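Print this article | E-mail to a friend
12 shares | 0 comments

3.2 Sorting and storage of donated jewelry

The Wurnutano collection came to the Trevaskis store in November as mixed lots, most of them in envelopes with no record of the donor. Whitelaw and Waaka sorted the lots by stringing material first and by bead material second. Cotton and silk threads were kept apart from nylon, as the two groups age at different rates. Pieces with a broken thread were logged as fragments even when all the beads were present. 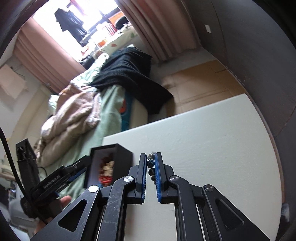
Figure 4. Short string of round dark-blue and black beads.

Thread wear was scored by eye on a scale from 0 to 10, with 10 meaning a full break. Each piece was scored by both authors on separate visits. Where the scores differed by more than 2, the piece was looked at again under a hand lens and a joint score was entered. Wear was heaviest next to knots and clasps. It was lighter in the middle of the string, where the beads could turn freely.

Roughly 30 pieces had been restrung before they were donated. We left these out of the wear totals but kept them in the storage trial described in Section 4, where the Nelar trays are compared with flat Vultier boxes.

We use cookies to improve your visit. By continuing to browse you accept our cookie policy. OK
Sign up for our newsletter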